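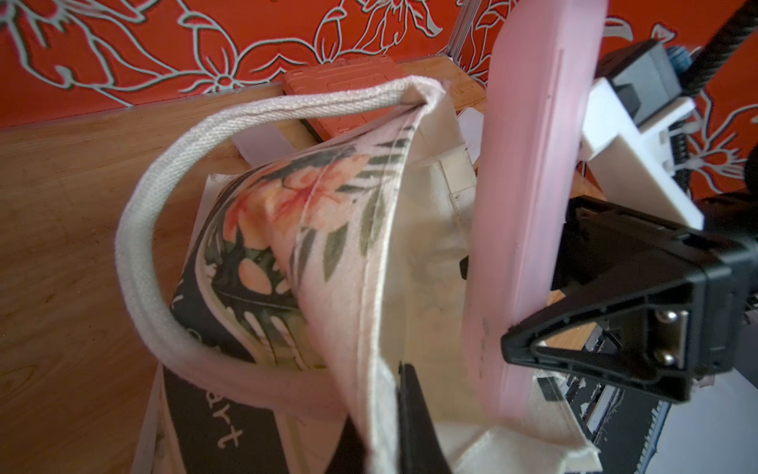
4.2 What the photographers kept

We had expected the culling stage to be dull, and had set aside one afternoon for it. It took most of March. The eight members of the Brinier group came back from the marsh with 2,423 frames between them, and every one of them had told us at the entry interview that they were ruthless editors. One had used the word "brutal." The most brutal of them deleted nothing for the first week, on the grounds that the light in the kitchen was wrong for judging color.

Participants were asked to sort their own frames into three folders in Flakix - keep, discard, and undecided - with no limit on time and no instructions about what made a picture worth keeping. The third folder was a late addition. In the pilot at Uibo we had offered only the first two, and people responded by making a third one themselves and calling it "maybe," "later," or, in one case, "keep 2." It seemed simpler to give in.

Undecided became the largest folder for six of the eight. When asked what would move a frame out of it, most gave an answer that depended on some other frame: they would drop this heron once they were sure the next heron was sharper. Since the next heron was usually in the undecided folder too, waiting on a third heron, the process could run for some time without producing a decision. We call this deferral by neighbor. It was strongest in long bursts, where the differences between frames came down to the angle of a foot, and weakest in landscapes, which people seemed happy to throw away by the dozen.

Burst length had less effect on the final number of keepers than we had guessed. Participants who held the shutter down until the buffer filled ended up with much the same number of finished pictures as those who took two or three frames and looked up. What the first group did get was more work. Baiba Laur, who led the follow-up interviews, asked each of them whether they planned to shoot shorter bursts in future. All said yes. All of them had full buffers again by the following Monday.

We also looked at whether the effort of getting a picture influenced the choice to keep it, as has often been claimed in club magazines. It did, and not subtly. Frames from the dawn sessions, which involved a long walk and a cold wait, were defended at interview in terms of the walk and the wait. A soft, badly placed shot of a bittern's back end was kept by its owner because "you don't know what it took." We did know, as one of us had been sitting next to him. The same participant discarded a very good wren taken from the parking lot.

Gear played a smaller part than the participants wished. We recorded what each person used and how they carried it, from fitted backpacks down to plain shopping totes, and found nothing in either list that predicted how much they kept. This result was the least popular one when we presented it to the group.

Finally, a second round of sorting was run 30 days later on the undecided folders alone. The delay helped. Most people cut quickly on the second pass and sounded faintly annoyed with whoever had left them all this. Two went the other way and rescued frames from the discard folder, which they had not been asked to open. Ivars Jaunzems has suggested that the discard folder should have been locked. It will be in the Mustari study, although we expect the participants there to find some way around it, and have left space for that in the coding sheet.

Figure 4. Canvas tote bag with a tropical floral print and a white woven handle.

Related articles
Waiting for better light: patience and its limits among hide users
Who owns the good bench? Seating disputes at Uibo
A short guide to sorting folders in Flakix
Blurred birds and the people who print them
Mustari field season: notes on methods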